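Floristry for the Trade, Unit 2: Buying, conditioning and the claims made for both
Bristville evening course, Wednesday group

Read this before the practical. Bring your own knife. The college ones are blunt.

1. What "fresh" means on a price list

Very little. Wholesalers use it for anything that hasn't visibly collapsed. Ask for the cut day and ask how the stems travelled. If the person selling can't tell you, assume the worse answer. The Carkon list we looked at last term had three grades of rose, and I have yet to hear a convincing account of the gap between the top two. Look at the outer petals, feel the neck under the head, check the cut end for slime. Then decide what you'll pay.

2. Conditioning

Strip any leaf that would sit below the water. Recut at a slant with a sharp blade, straight into clean water, and leave the stems somewhere cool for at least 2 hours before you touch them. Overnight is better.

Flower food works, within limits. It feeds the bloom and slows bacteria. A penny in the vase, aspirin, lemonade and a drop of vodka are all repeated with great confidence, usually by people who never kept a plain bucket beside the treated one to compare. We will keep a plain bucket. 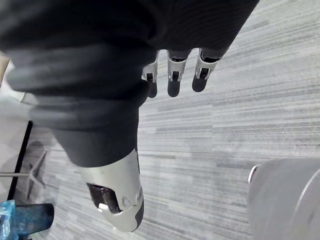
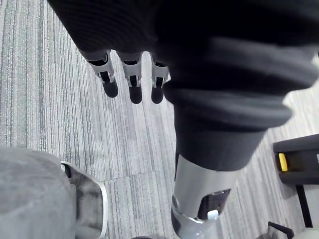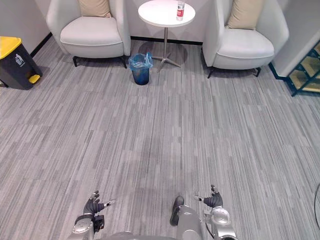

Third picture: white armchairs and a round white side table on grey striped carpet.

3. Pricing an arrangement

Take a reception piece with 38 stems. New florists add up the stems, double it and stop. Foam or wire, the container, waste, delivery and your own time all come out of that second half, and there is seldom much left. Work it through on paper — every line, even the tape.

Be wary of the mark-up rules printed in trade guides. They assume a steady shop on a busy street. A studio in Pollville doing weddings in July has quite different costs from one selling bunches all winter.

4. Contract work

Weekly office flowers sound like safe money. A contract worth 3000 a year with 1000 going on stems looks healthy until you count the visits. Read the clause on replacements, too. Some clients expect a free swap for any drooping head, whatever the heating has been doing to it.

For next time: read the Brynjólfsdóttir handout on vase life and mark any claim that comes without a test behind it. I found several — you may find more.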